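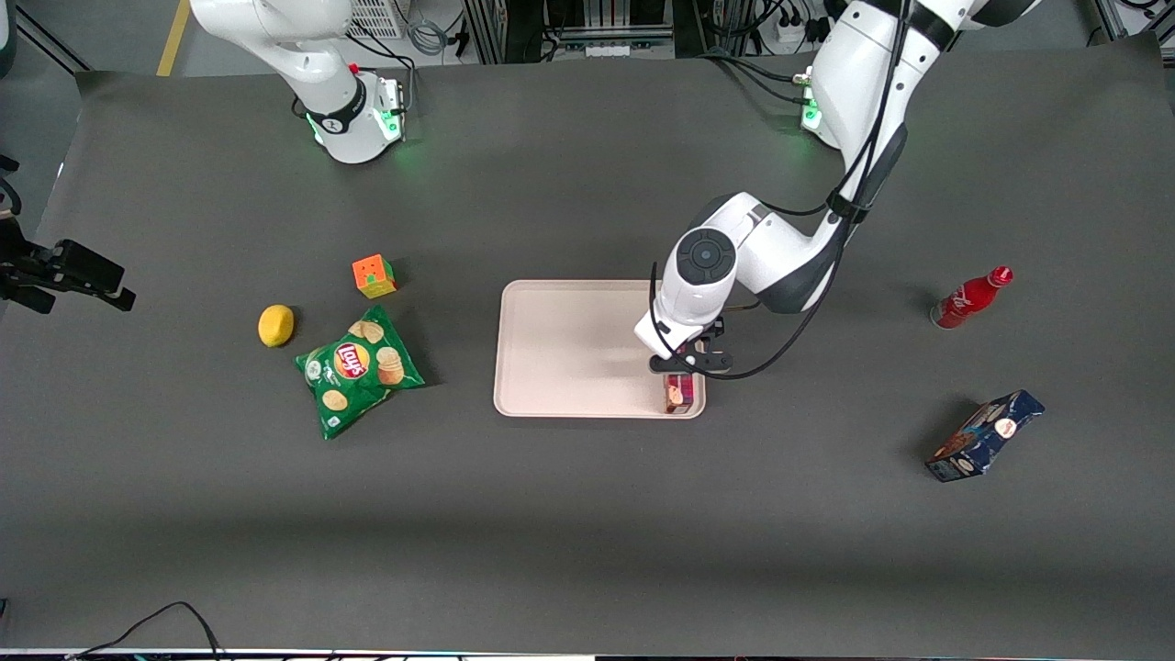 Farneo starts recording grocery tasks on two-arm setup

9 July 2021

Farneo has begun recording demonstrations for its tray packing project, with operators steering a pair of white arms by remote control and the software learning from the recordings afterward. First target is 600 good runs. The count as of this morning: 235.

The task is simple to say. Household items on the table, one tray, put things in the tray. Chips, a lemon, a soda bottle, small boxes, a Rubik's cube. Layout gets changed between runs so the model doesn't just memorize one spot.

"People grab a lemon without thinking, then they sit down at the controls and it takes them a whole afternoon to get smooth," said Svitlana Skoryk, who runs the sessions. New operators get 10 practice runs before anything is kept. Runs with a long pause or a dropped item are marked and held back for now, may be used later.

Chip bags are the slow one. Squeeze too hard and the bag slides, too soft and it stays on the table. Levente Barta, on the software side, wants more of those and fewer boxes. Boxes are going fine, he says.

An earlier try in May had operators moving the arms by hand insted. Good for teaching one short motion, less good with two arms and a person leaning over the table. Hand guiding is still used for start positions.

Training on the first batch starts once the 600 are in. Nilton Huanca will handle teh checks, same items first, then ones the model hasn't seen. No date yet for results. Operator shifts for next week are posted on the lab door, swaps go through Svitlana.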